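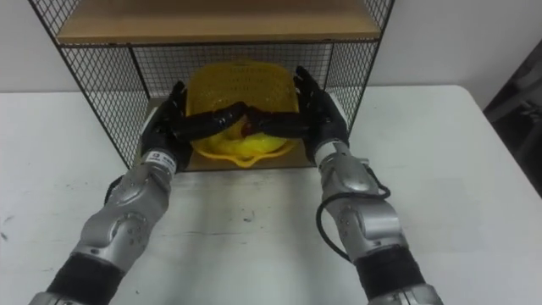 Call for Artists: Lenden Wildlife Sculpture Residency

The Lenden Art Center in Pritville invites applications from sculptors working with wildlife subjects. Five artists will be selected for the November session. Each receives a private studio, shared use of the casting shop — clay and wax supplied — and a stipend of $1,008. 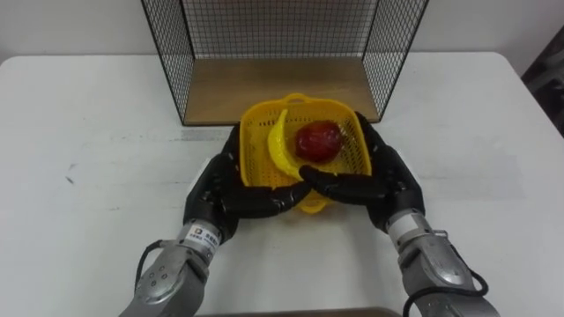

How to Apply

Submit images of recent work and a statement of no more than 425 words to Raelene Henare, Residency Coordinator. Applicants must be at least 19 years of age. Selections will be made by Gopinath Salian, Curator of Sculpture.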